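**Zollunar resets mail logins after invoice fraud attempt**

Zollunar, a payroll processor in Daltham, has reset 1,000 mail accounts after an intruder used a supplier's mailbox to send altered bank details. The message copied an open invoice thread and changed only the account number. 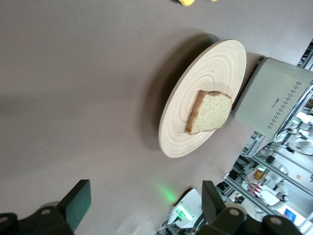 *A slice of bread on a round wooden plate.*

Two transfers were stopped before release. Zollunar now holds any change of payee details for 52 hours and confirms it by phone. Mail logs are kept for 30 days.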